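Wollum: Tableware and Vessels
README, third revision (March)

What is in the folder

Wollum is a catalog of the bowls, cups, jugs, pots and assorted footed things that passed through the shared kitchen at Illel over one long winter. It has 462 records. Each record covers one vessel and says what shape it is, what its surface does in ordinary kitchen light, where it lives when it is not in use, and what the household calls it. The last of these caused most of the arguments.

The catalog was started by Gyula Simon, who wanted to know why the upstairs cupboard would not close. Katalin Orbán took it over when Gyula had his answer, which was "gravy boats," and lost interest. Ifor Owen wrote the field definitions. Kálmán Szabó corrected them. Csaba Csizmadia washed up.

Who might want it

People who sort, shelve, pack or describe kitchenware. We know of one person using it to plan a set of shelves and another using it to settle a family dispute over the meaning of "tureen." Both are within the intended use. It should not be used to value anything. Very little in the kitchen at Illel has value in that sense, and the one piece that might is currently holding clothespins.

Files

records.csv has one row per vessel.
names.csv has every name each vessel has been called, including the unkind ones.
shelves.txt is a plan of the cupboards, typed by Ifor from memory and then fixed by Katalin with a tape measure.
notes/ holds free text. Some of it is recipes.

Fields

id: a number. Gaps mean the vessel was broken or went home with a guest.
body: round, straight, flared, squat, or "see notes." We tried to keep "see notes" rare and failed at the teapots.
base: flat, footed, stemmed, or unknown. Unknown is a perfectly good answer when someone wrote up a bowl full of soup.
finish: matte, satin, glossy, or mixed.
color: one everyday word, with a second allowed if the first is gray.
capacity: in cups, filled to where a sensible person would stop.
shelf: matches shelves.txt, in theory.
name: whatever Katalin calls it. Other names go in names.csv, where they can do less harm.

A word on finish, as this is the field people write to us about. Matte vessels are easy. You look at them and they are the color they are. Glossy ones borrow from whatever is nearby, and a gray pot can pick up tan from a table or pink from who knows where, and two sensible adults will then enter it as two different pots.
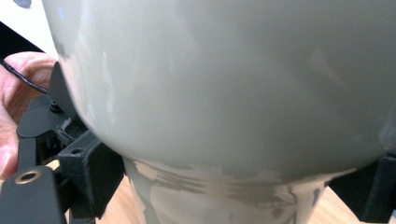 Our rule is to enter the color of the vessel and leave out the color of its company. If a streak of brown moves when you move your head, it belongs to the room. If it stays put, it belongs to the pot, or it is gravy, and the record should wait until after the washing up. Gray gets its second word for the same reason. "Gray, greenish" and "gray, dark" have both been entered for a single wall of a single object, by the same person, before and after lunch. We now take the reading that covers the larger part and put the other in the notes.

Gloss also makes trouble for the base field. A shiny foot under a shiny body tends to show the body back to itself, and it takes a moment to work out where one stops and the other begins. Run a finger down it. Csaba recommends doing this before the dish towel goes over your shoulder, for reasons recorded under the gap at id 50.

How the records were made

Vessels were taken out one shelf at a time, stood on the counter, looked at, argued over and put back. A shelf took an evening. The lower corner cupboard took most of a week and produced a fish kettle that three of the five of us had never seen before and the other two each thought the other had bought.

Measurements were taken with a tape and a measuring cup. Where a vessel could not be filled without leaking, capacity is blank and the name usually explains why. We took no account of makers' marks except to copy them into the notes when they were legible, and we did not chase them up.

A second pass was done by Kálmán alone, with the first set of answers covered by a magazine. He disagreed with 25 of the entries for body and 18 of those for base. Those rows carry both answers, separated by a slash, with the winning answer first. He would like it known that he also disagreed with the winners.

Known problems

The mugs are overrepresented. People give each other mugs.

Lids are not vessels and have no records. They are mentioned in the notes of whatever they fit, and there are more of them than there are things for them to fit.

"Squat" drifted. In the early rows it means wider than tall. By the end it had become something closer to a judgment of character. Ifor has been through and repaired the jugs, but the casseroles are as they were.

The shelf field was correct on the evening it was entered. Someone has since cooked.

Nothing in the catalog tells you whether a piece is safe for the oven. Please look at the piece, and if it has gold on it, keep it out of the microwave. We once had a matching pair.

Naming

We use "vessel" for anything that holds something and "pot" for anything Katalin has cooked in. A bowl becomes a pot by this rule on a bad day. Ifor wanted a strict division between bowl, dish and basin, based on depth over width, and his draft is still in notes/ under the title Hulero, which was the name of the whole project for eleven days. It is a good system. It makes a basin out of every soup plate deeper than his thumb.

Changes since the second revision

Split "shiny" into satin and glossy.
Moved the Rácz set back to the top shelf, both in the file and in the kitchen.
Removed the duplicate colander, then removed all colanders, which hold nothing for long.
Put the egg cups in. There had been a feeling that they were beneath us.
Corrected "turine" throughout.

Reuse

Copy it, change it, print it and tape it inside a cupboard door. If you pass it on, keep the names file with the records, or the notes stop making sense. Corrections go to Katalin, with the id and the reason. Corrections that consist only of the word "tureen" will be forwarded to Gyula.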